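# タワー型パソコンケース 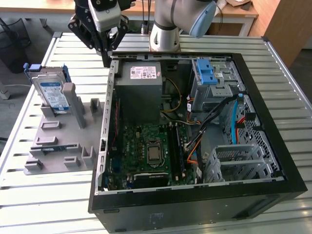 側板を外して横倒しにした黒いタワー型パソコン。電源ユニット、マザーボード、ドライブケージが見える。

**タワー型パソコンケース**(タワーがたパソコンケース)は、縦置きを前提とした箱形の筐体に、マザーボード、電源ユニット、記憶装置などを収めるデスクトップパソコン用の外装である。単に「タワー」とも呼ばれる。高さによってフルタワー、ミドルタワー、ミニタワーなどに分けられるが、区分の基準はメーカーごとに異なり、統一された寸法規格はない。

本項では、主に内部の構成と、部品交換や分解の際の一般的な扱いについて述べる。

## 概要

タワー型の筐体は、金属製の骨格に側板、天板、前面パネルを取り付けた構造をとるものが多い。片側の側板はマザーボードの部品面に面しており、これを外すと主要な部品のほとんどに手が届く。反対側の側板はマザーボードの裏側にあたり、近年の製品では配線を通す空間として使われる。

側板の固定には、背面のねじ、手で回せるつまみねじ、レバー式の留め具などが用いられる。企業向けの機種では、工具を使わずに側板やドライブを外せる設計が広く採用されてきた。こうした機種では、利用者が操作するレバーやラッチを青や緑の樹脂で作り、ほかの部品と見分けやすくしていることがある。

## 内部の構成

### 電源ユニット

電源ユニットは、交流を直流に変換して各部品に供給する装置で、金属の箱に収められている。背面側の上部または下部に置かれる。外側には定格出力、入力電圧、各国の安全規格への適合などを記したラベルが貼られる。画像の機体では、灰色の箱形の電源ユニットに白いラベルが貼られている。

出力の電線は電圧ごとに色分けされることが多い。ATX規格で慣例となっている配色は次のとおりである。

| 色 | 用途 |
|---|---|
| 黄 | +12 V |
| 赤 | +5 V |
| 橙 | +3.3 V |
| 黒 | 接地 |
| 紫 | +5 V(待機用) |
| 緑 | 電源投入信号 |

メーカー独自の電源を用いる機種では配色や端子の割り当てが異なる場合がある。また、すべての電線を黒で統一した製品も多く、色だけで電圧を判断することはできない。

### マザーボードとCPU

マザーボードは、筐体側に設けられた支柱やスペーサーにねじで固定される。基板の色は緑のほか、黒や青などがある。CPUはソケットに装着され、固定用の枠やレバーで押さえられる。使用時にはその上にヒートシンクやファンを取り付け、接触面に熱伝導グリスを塗る。

画像ではソケットに銀色のCPUが装着され、黒い固定枠がその周囲を囲んでいる。メモリースロットは一般にソケットの近くに並び、細長い形状のため位置を見つけやすい。

### 拡張カード

映像出力、ネットワーク、音声などの機能を追加する基板は、マザーボードの拡張スロットに差し込まれる。カードの一端は背面の開口部に合わせて固定されるのが普通で、金具をねじで留める方式と、まとめて押さえる方式がある。長いカードでは、前方のドライブケージとの干渉を確かめておく必要がある。

### ドライブケージ

ハードディスクや光学ドライブは、板金を折り曲げた枠に収められる。この枠をドライブケージまたはドライブベイと呼ぶ。板金には、ねじを通すための長穴や、通気と軽量化のための穴が打ち抜かれている。画像の灰色のケージの上部には、青い樹脂製の解除ラッチが付いている。

SATA接続のドライブには、データ用と電源用の2本のケーブルが必要である。データケーブルは細く平たい形状で、赤、青、黒などの被覆が使われる。被覆の色は転送速度や用途を示すものとは限らない。

### 通気部

筐体の前面、背面、側面には、空気を通すための穴や網目が設けられる。前面から吸気して背面へ排気する流れが基本で、網目には丸穴、六角形、菱形などの形がある。目が細かいほど異物は入りにくくなるが、空気の抵抗は増え、埃による目詰まりも起こりやすい。

## 分解と整備

### 作業場所

部品を外す作業では、筐体を横に倒し、開口部を上に向けるのが一般的である。縦置きのまま作業すると、重い部品が傾いて端子に力がかかったり、外したねじが基板の下に入り込んだりすることがある。

作業台には、筐体全体が載る広さと、重量に耐える強度が求められる。画像では、平行なアルミのレールを並べた明るい灰色の金属製の台が使われている。隙間のある台ではねじが下に落ちるため、小物用の皿やトレーを別に置くとよい。金属面の上で基板を単体で扱う場合は、通電させず、絶縁性のあるマットなどを敷く。

### 手順

機種による違いはあるものの、分解はおおむね次の順で進められる。

1. 電源を切り、電源コードと周辺機器をすべて外す。
2. 電源ボタンを数秒間押し、残った電荷を逃がす。
3. 側板を外し、筐体を横に倒す。
4. 配線の接続先を記録する。
5. データケーブルと電源ケーブルを抜く。
6. 拡張カード、メモリー、ドライブを外す。
7. CPUクーラーを外し、必要に応じてCPUを取り出す。
8. 電源ユニットとマザーボードを外す。

コネクターを抜くときは電線を引かず、樹脂の部分を持つ。爪で固定されたものは、爪を押したまままっすぐ引き抜く。電源ユニット内部のコンデンサーは、コードを抜いた後も高い電圧を保っていることがあり、ユニットそのものの分解は通常の整備の範囲に含まれない。

### 清掃

埃は通気部、ファンの羽根、ヒートシンクの隙間にたまりやすい。除去には圧縮空気や柔らかい刷毛が用いられる。ファンに空気を吹き付ける際は、羽根が過度に回転しないよう指などで押さえる。基板に水や家庭用洗剤を使うことは避けられる。

## 再利用と廃棄

筐体は規格に沿ったものであれば、マザーボードを交換して使い続けられる。一方、独自形状の電源や背面パネルを採用した機種では、流用できる部品が限られる。

使用済みの機体は、鋼板、アルミ、銅線、樹脂、基板などに分けて処理される。ハードディスクやSSDには利用者の情報が残っているため、引き渡しの前に消去または物理的な破壊が行われる。基板上のボタン電池は、ほかの部品と分けて回収される。

## 関連項目

- デスクトップパソコン
- マザーボード
- ATX
- 電源ユニット
- シリアルATA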